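Prurnham Makers Forum > Automation > Research chat
Thread: Does folding data from hand-held grippers transfer, or are we kidding ourselves?
Started by pegbasket, Thursday
14 replies | 2 shares

pegbasket wrote:
Right, so I've been reading the Pidulard write-up over lunch and I want to argue with someone about it. For anyone who hasn't seen it, they trained a shirt-folding policy on 2852 demonstrations, all done by people holding the grippers in their own hands, no robot arm involved at any stage of the collecting. Then they put the policy on an arm and ran 50 trials, and it does far better than I'd have guessed. My problem is that the test garments look awfully like the training garments to me. Same sort of shirt, same sort of sheet under it.

tollgate_7 wrote:
They do say that in the limitations bit, to be fair. Second to last paragraph.

pegbasket wrote:
They say it in one sentence! I'd want a table.

Moxie Drain wrote:
I don't buy hand-held data for cloth at all. A person's wrist does a thousand small things a six-joint arm can't follow. We tried it with Neka last January and the arm spent half its life at a joint limit. Teleop is slow and boring but at least every move you record is one the robot can make.

halfhitch wrote:
Moxie, did you filter though? We threw out every demo the arm couldn't reach before training. Lost 344 of them and it hurt, but the policy stopped doing that horrible lurch at the end of the sleeve. Wrist speed was the main culprit. Once we asked people to go a bit slower on the corners, far fewer got binned.

Moxie Drain wrote:
We filtered on position, not speed. Hm. Might be worth another go then. Still think you're paying for the cheap collecting further down the line.

tollgate_7 wrote:
Everyone pays somewhere. With teleop we got so few folds in an afternoon that I could have learnt to knit.

pegbasket wrote:
@halfhitch what views are you training on? Pidulard only used the wrist cameras and I keep wondering whether that's why it loses the far corner of the cloth.

halfhitch wrote:
Both. Wrist and head. I ran it with the head view taken out and it was fine at pinching and rubbish at deciding where to pinch. Take the wrist view out and you get the opposite -- it goes to the right place and closes on air. I know that's the result you'd expect, but it was nice to see it come out so clearly. The Cabrera lot reckon you can get away with wrist only if the lens is wide enough, and I do half agree. You see a daft amount of the room.

quillback wrote:
Wide lens plus busy room is my worry. Does the policy not just learn the room?

halfhitch wrote:
That's the bit I'm least sure of. We moved the sheet for the second batch and the score dropped, then came back once we mixed both batches together. So it was leaning on the background a bit. I'd like a third spot before I say anything grander than that.

Moxie Drain wrote:
Got any frames? Hard to picture how much cloth you keep in view.

halfhitch wrote:
Yep, four from our lot. First and last are from a gripper camera, the middle 2 are head views.

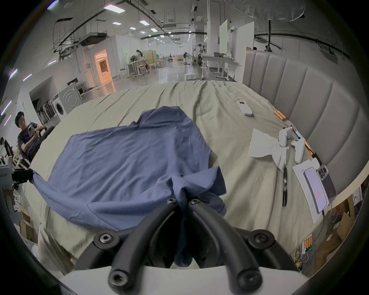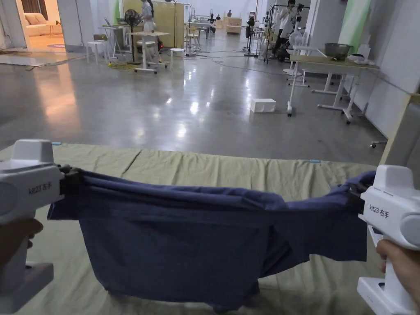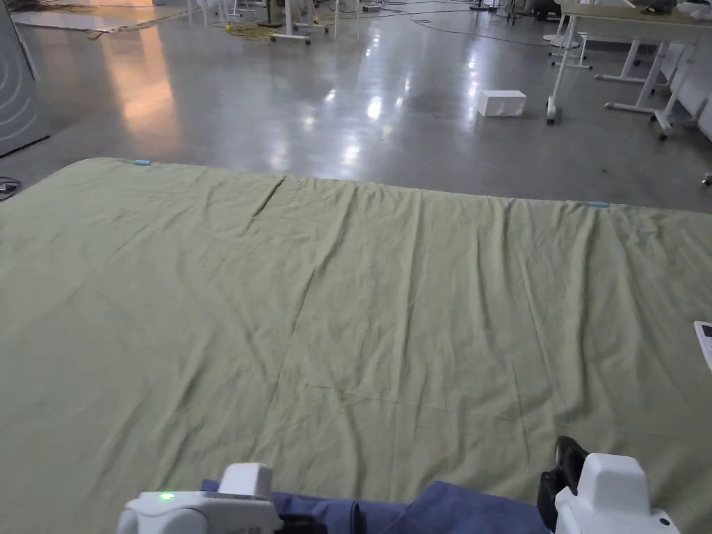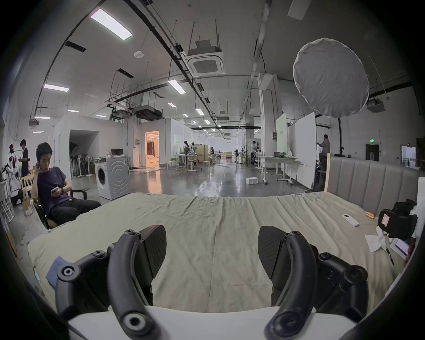
Anyway, back to the Pidulard thing. What I'd really like from them is the failures sorted by type. A fold that ends up crooked and a fold where the cloth gets dropped are very different beasts, and they've lumped them into one number. If most of theirs are crooked ones I'd be quite cheerful, you can fix a lot of that with more demos of the last step. Dropped cloth is a grip problem and no amount of extra data saved us from it, we had to change the pads.

quillback wrote:
What did you change them to?

halfhitch wrote:
Softer rubber, bit more of it. Nothing clever.

Moxie Drain wrote:
OK I'm at least willing to rerun ours with a speed filter. If it's still awful I'm coming back here to be smug.

pegbasket wrote:
Please do. I've emailed Pidulard asking for the failure breakdown, will post if they answer. Still want my table.

Page 1 of 1
Contact the moderators | © Prurnham Makers Forum | Back to top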